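Two-arm cell, menu stand task

Build log gallery, shared workshop, bench by the back door

The cell is a two-arm build on an aluminium extrusion frame, put together by Defne Polat and Bülent Yalçınkaya over the winter and still being changed most weeks. The frame is open at the front. Both arm bases bolt to one long black plate on the front rail, so the distance between them is fixed and doesn't need measuring again after each strip-down. The paint on the plate has chipped with use. It has no effect on the fit and will not be redone.

Each arm ends in a two-finger gripper with a wrist camera above it. A fixed camera covers the whole work area. Power and data cables loop along the outside of each arm with enough slack for a full turn at the wrist. The first cable run was too short by 26 mm at the elbow and pulled its plug out twice before it was replaced.

The walls are papered in a large tropical print. Plain white board was used first, but the stereo matching software (Eltix, version 3) had very little to hold on to and the depth values jumped about. Patterned paper fixed most of that. Paper was also cheaper than the printed marker sheets we had priced up. White objects now separate well from the brown ground, although the lime-green leaves still give false edges under the left-hand lamp.

Baskets on the back and side walls keep small parts off the floor of the cell. They sit above the normal working height of the grippers. The control software has a hard limit below the basket line and stops both arms if either one asks for a position past it.

The current task is menu handling: pick up a printed sheet, bring it upright and get it into a white stand. Paper is harder than the blocks and cups we started with in April. It bends under its own weight, it slides, and a sheet lying flat gives the fingers very little to grip. Two arms help once the sheet is off the floor, with one side held while the other is lined up. The stands bring their own problem. The faces are glossy, and at low angles the wrist cameras see the lamp in them.

Settings at the time of writing:

Controller: Viltau board, one per arm
Gripper closing force: level 2 for paper, level 3 for stands
Steps recorded per run, upper limit: 2,720
Motion planner: Mudora, default joint limits apart from the wrist
Finger pads: Ramanauskas soft type, to be fitted next

The pads are the main open item. Bare fingers hold paper well enough at the edge but mark the stands if they drag. Bülent has cut one set to size and will fit them on Wednesday. After that the closing force will have to be set again from scratch, as the pads add thickness on both sides and the zero position moves.

The other open item is the drift between the two arm frames. Defne's calibration routine touches both fingertips to the same point on the floor and works out the offset. It holds for a morning's work, then needs repeating. We suspect the crossbar brackets – they were tightened by hand and never torqued. If that is the cause, a set of proper corner plates should cure it. The drawings for the plates are with the rest of the build files.

Pictures from the menu task follow, from the wrist and fixed cameras.
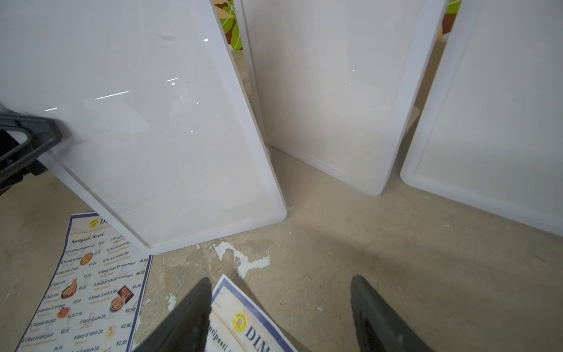
Wrist view, low over the floor. Strong reflections on the left panel.

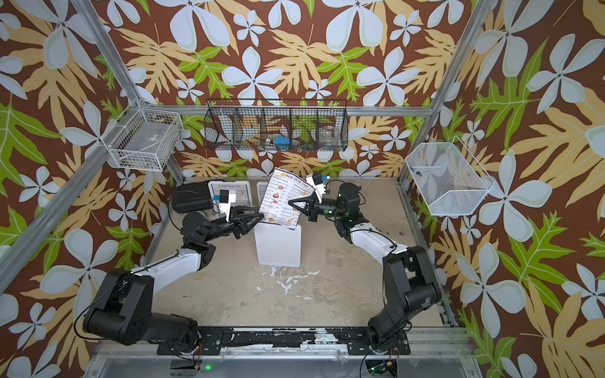
Fixed camera. Both grippers on one menu, its bottom edge in the white holder.
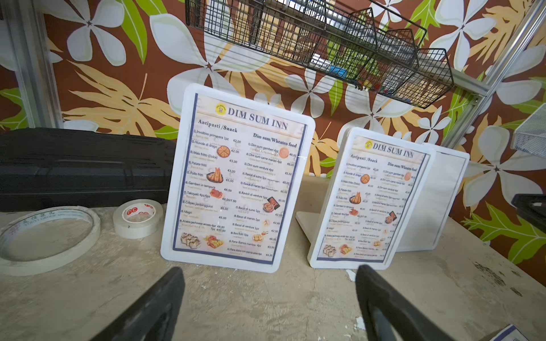
Wrist view of two menus in their stands, with a blank board behind on the right. 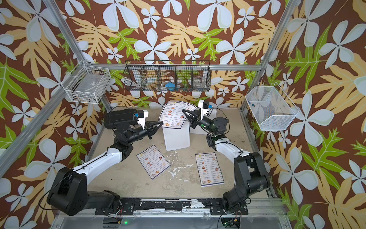 Fixed camera. One menu propped against the white block and two flat on the floor.

Menu task, two-arm cell: wrist cameras (first and third), fixed camera (second and fourth).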